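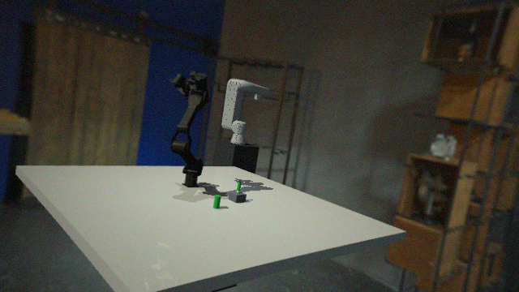
**Minutes — Dondutstead Sailing Club, keelboat group**
22/06/2022, upstairs room, 7 p.m.

Chair: Edvin Hellström
Minutes: Hjørdis Vik

Apologies were received from two members who were delivering a boat up the coast. The February minutes were accepted with one correction: the mooring inspection was paid for out of the group's own account, not the general fund.

## 1. Club boat *Zido*

Edvin reported on the haul-out. The bottom is in fair shape. There are small blisters along the port side aft of the keel, none of them deep. The yard recommends drying them out and filling them at the end of the season. The group agreed to leave them until then.

The cutless bearing is worn and was replaced while the boat was out. The shaft was checked and is straight. The stern gland drips more than it should at cruising speed and will be repacked at the dock.

The genoa furler is still stiff. Edvin took the drum apart and found the lower bearing corroded. Parts are on order. Until they are fitted, skippers should reef early and should not put the furling line on a winch.

The mainsail has gone to Rusnák for a new leech line and patches at the spreaders. The old main is on the boat for now. It has no third reef, and skippers are asked to plan for that.

## 2. Engine hours and fuel

The log shows long gaps. Several skippers wrote down the fuel they bought but not the engine hours, so the oil change date is a guess. It was agreed that hours go in the log at the start and end of every trip, day sails included. The oil will be changed before the next overnight booking and the count starts fresh from there.

There was some discussion about fuel left in the tank. The rule stays as it is — bring the boat back full or pay the difference.

## 3. Replacement for the training boat

Hjørdis went over the two boats viewed so far.

The first is a 24-foot fin keel sloop with an outboard in a well. The hull and deck are sound, the standing rigging is recent, and the sails are tired. The asking price is within budget. The cockpit holds four adults without crowding.

The second is a little longer and has an inboard diesel. It is the better boat below, with a proper galley and a closed head, but the deck is soft around the mast step and the owner would not agree to a moisture reading. Edvin said he would not go further with it on those terms. Others thought the owner might change his mind later in the season.

Moved and seconded to arrange a survey on the first boat, with a sea trial the same day if the weather allows. Carried, 9 in favor, none against.

The question of a tiller or wheel came up again. Most instructors prefer a tiller for beginners. No vote was taken.

## 4. Moorings

The harbor office is raising the monthly mooring fee by $50. The group will keep both moorings through the fall and look at it again when the contract comes up.

The pickup buoy on the outer mooring is missing its wand. Edvin has a spare.

## 5. Chart booklet

The new harbor booklet will be printed by a local shop that runs a Skodix press, so the cover can have the raised lettering members asked for. Inside pages will be plain. The depths at the north entrance still need to be checked at low water before the file goes out.

## Action items

- Edvin: fit furler bearing, repack stern gland, replace mooring wand
- Hjørdis: book the surveyor, send the result to members
- Hjørdis: new log sheets with a column for engine hours
- Edvin: collect the mainsail from Rusnák
- All skippers: report any problem with the old main the same day

Meeting closed at 8:40 p.m. The next date will be set once the survey report is in.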